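브렘게이트 원룸·소형 임대 문의 늘어… 2월 계약 769건

브렘게이트의 소형 주택 임대 계약이 2월 한 달 동안 769건으로 집계됐다. 지역 중개업체 딜라노가 자체 거래망을 정리한 결과다. 침실과 식사 공간이 나뉘지 않은 방 한 칸짜리 집이 전체의 43%를 차지했다.

딜라노 측은 커크네스빌 방면 통근 버스가 증편되면서 혼자 사는 직장인의 문의가 늘었다고 설명했다. 새 노선은 오전 6시부터 12분 간격으로 다닌다. 정류장에서 가까운 북쪽 주택가는 매물이 나온 당일 계약되는 경우도 있다.

임대료는 지난해 같은 달과 비교해 큰 차이가 없었다. 다만 보증금을 높이고 월세를 낮추려는 세입자가 많아졌다. 딜라노의 육길수 팀장은 "관리비에 난방비가 들어가는지를 먼저 묻는 손님이 많다"며 "예전에는 층수나 방향부터 물었다"고 말했다. 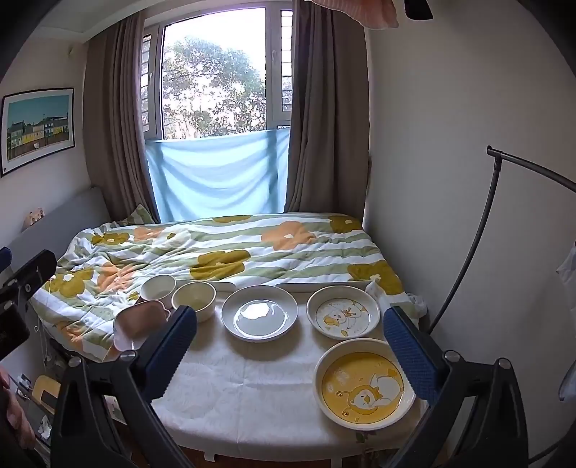 침대 앞에 식탁을 둔 작은 침실. 흰 식탁보 위에 그릇과 접시가 놓여 있다.

가구를 갖춘 집을 찾는 수요도 있다. 침대와 식탁, 냉장고가 포함된 매물은 빈집보다 월세가 높지만 이사 비용을 줄일 수 있어 1년 미만 단기 계약자가 주로 찾는다. 중고 가구점 쿠르쿨라스는 접이식 식탁과 1인용 침대 틀의 재고가 지난달 말 모두 나갔다고 밝혔다. 다음 입고는 3월 중순이다.

세입자들은 수납공간과 방음을 불편한 점으로 꼽는다. 지난가을 북쪽 주택가로 이사한 천진솔 씨는 "방 크기는 괜찮은데 겨울옷을 넣을 데가 없어 부모님 댁에 맡겼다"고 했다. 천 씨는 5월에 계약이 끝나면 같은 건물의 조금 넓은 집으로 옮길 생각이다. 옆집 소리가 들린다는 민원도 관리사무소에 꾸준히 들어오고 있다.

시는 역 뒤편 옛 창고 부지에 소형 임대주택 200가구를 짓는 방안을 검토하고 있다. 주차장 규모를 두고 인근 주민과 의견이 갈려 착공 시기는 정해지지 않았다. 주민 설명회는 4월 시청 별관에서 오후 7시에 열리며 참석 신청은 시청 주택과에서 받는다.

딜라노는 봄 이사철이 끝나는 5월까지 문의가 이어질 것으로 내다봤다. 육 팀장은 계약 전에 등기부를 확인하고 수도와 보일러를 직접 틀어 볼 것을 권했다. 3월 집계는 다음 달 초에 나온다.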